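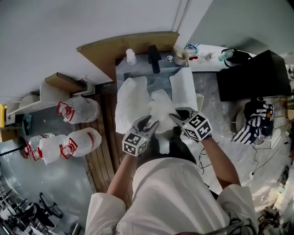 Carkari will buy four more marker glove sets for its Drurside site before June, after the equipment budget was signed off Thursday. Gloves with the printed cubes on the back run $288 a pair, so not the big ticket. That's the two-arm bench unit from Wurnomell — quote still open, delivery to be confirmed.

Plan is to record cloth work by hand first, folding mostly, then decide which arms are worth paying for. The site has pencilled in 936 hours of bench time for it. Spare cubes and straps come out of the consumables line, not capital, wich the finance people had asked for.

A second bench at Toledo is on the list but unfunded. Lease or buy hasn't been settled there either. Leasing looks cheaper in year one, dearer by year three, and the service contract is extra both ways.

Suppliers have until the end of the month to get revised quotes in. Late ones go to the next round. Freight and instalation to be itemised seperately.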